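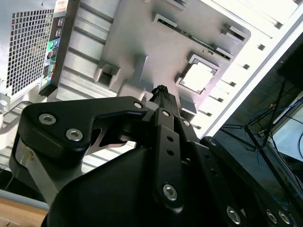
4. El ordenador guardado: motivos y duración del almacenamiento doméstico

4.1. Delimitación del objeto

En esta sección tratamos los ordenadores de sobremesa que ya no se usan y que, sin embargo, permanecen en la vivienda. En la literatura sobre residuos electrónicos este periodo recibe varios nombres: hibernación, latencia, almacenamiento muerto. Nosotros preferimos la palabra «guardado», que es la que emplearon los propios hogares de Cluvarberg durante las entrevistas y que tiene la ventaja de no prejuzgar el final. Un aparato guardado puede volver al uso, puede pasar a otra persona o puede terminar en el punto limpio. Mientras está guardado, ninguna de estas salidas queda cerrada, pero todas se hacen más difíciles con el paso de los años.

La muestra se compone de 80 hogares, repartidos a partes iguales entre los barrios de Davia y Kvaran. Se eligieron estos dos barrios por su diferencia en el tipo de vivienda. En Davia predominan las casas con sótano o garaje; en Kvaran, los pisos sin trastero. Nuestra hipótesis inicial era sencilla: donde hay más espacio se guarda más y durante más tiempo. Como se verá, los datos la apoyan solamente en parte.

4.2. El espacio disponible

De los 40 hogares de Davia, la gran mayoría declaró tener por lo menos un ordenador de sobremesa fuera de uso. En Kvaran la proporción fue menor, aunque la diferencia resultó más pequeña de lo que esperábamos. Varios hogares de Kvaran guardaban la torre debajo de una cama o encima de un armario, es decir, en lugares donde el aparato molesta todos los días. Que una familia acepte esta molestia durante años indica que el espacio no es el factor decisivo. Tiene más peso, según nuestra lectura de las entrevistas, la idea que el hogar se hace del contenido del disco.

Esta idea suele ser imprecisa. Cuando preguntamos qué había en el disco, las respuestas más frecuentes fueron «fotos» y «papeles». Cuando preguntamos si existía una copia de estas fotos y papeles en otro soporte, muchos participantes contestaron que creían que sí, pero que no estaban seguros. La duda basta para retrasar la decisión. Además, para resolverla hay que encender el ordenador, y esto exige encontrar el cable y una pantalla con la conexión adecuada, además de recordar la contraseña. Un participante de Kvaran lo resumió diciendo que tenía el ordenador en el pasillo y la contraseña en otra vida.

Conviene distinguir aquí entre el valor de los datos y el valor de las piezas. El segundo apareció con menos frecuencia en las respuestas y casi siempre en boca de personas que habían montado o ampliado su propio equipo. Estas personas recordaban con exactitud el precio pagado por el procesador o por la memoria, y lo usaban como referencia aunque hubiesen pasado muchos años desde la compra. El resultado es una valoración muy alejada del precio de segunda mano, que los participantes conocían mal o preferían no consultar.

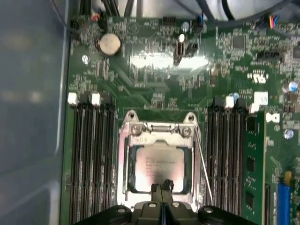 Según Margaritis, esta distancia entre el precio recordado y el precio real es un efecto secundario de otro fenómeno más general: el propietario calcula el valor del aparato en el momento en que dejó de usarlo, y ya no lo actualiza. Styliani Margaritis propone por ello preguntar siempre por la fecha del último encendido antes de preguntar por el valor, de manera que el entrevistado tenga presente el tiempo transcurrido. Hemos seguido esta recomendación en la segunda ronda de entrevistas, realizada en mayo, y observamos que las valoraciones bajaban de forma apreciable. No podemos excluir que una parte de la bajada se deba a la repetición de la entrevista.

4.3. La salida del almacenamiento

Para estudiar cómo termina el periodo de guardado hemos utilizado los registros de Plastereo, el taller de reutilización que recoge equipos informáticos en toda la comarca. En estos registros se anota el motivo de la entrega con las palabras del donante. Hemos clasificado los motivos en dos grupos. El primero reúne los sucesos de la vivienda: mudanzas, obras, herencias, el nacimiento de un hijo. El segundo reúne las decisiones que se toman sin un suceso exterior, por ejemplo después de ver un anuncio de la recogida municipal.

El primer grupo es claramente mayor. De los hogares entrevistados, 20 habían entregado un sobremesa en el pasado, y en casi todos los relatos aparece una mudanza o una obra. La información pública sobre puntos de recogida, que los ayuntamientos consideran a menudo la medida principal, fue mencionada pocas veces y con detalles equivocados, como el horario o la dirección. Esto no quiere decir que la información sea inútil. Quiere decir, a nuestro entender, que llega en un momento cualquiera, cuando el hogar no tiene ningún motivo para mover el aparato.

En cuanto al estado de los equipos, el registro del taller contempla una revisión visual con la caja abierta, en la que se anota si faltan componentes. La ausencia del disco es la anomalía más repetida. El donante retira el disco, entrega el resto y conserva en un cajón la única parte que le preocupaba. Desde el punto de vista de la reutilización esta práctica es aceptable, puesto que el disco se puede sustituir con poco gasto. Desde el punto de vista de nuestro estudio significa que el guardado continúa en un formato más pequeño, y que las encuestas basadas en aparatos completos no lo registran.

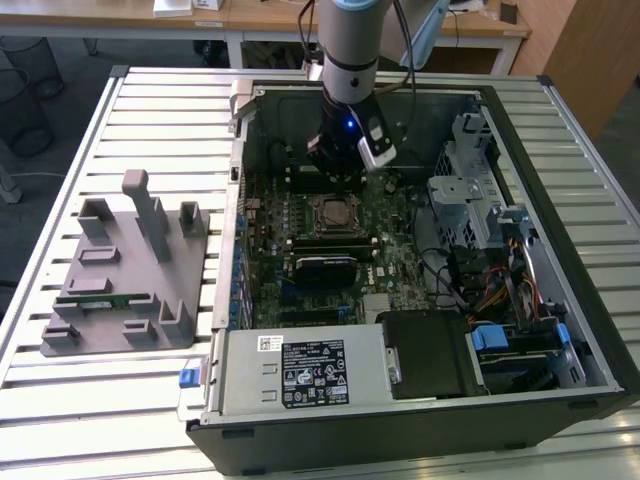

Figura 4. Torre de sobremesa abierta, apoyada de lado y sin el panel lateral.

4.4. Limitaciones

La duración del guardado se ha obtenido por declaración del participante y no se ha contrastado con facturas. Es conocido que las fechas lejanas se redondean, y en nuestros datos se nota una acumulación en los años de mudanza. Tampoco hemos incluido los ordenadores portátiles, que ocupan menos sitio y que probablemente siguen un comportamiento distinto. Por último, los registros del taller recogen únicamente a los hogares que llegaron a entregar el equipo, de modo que los periodos de guardado más largos, todavía abiertos, quedan fuera de esta parte del análisis y se tratan por separado en la sección siguiente.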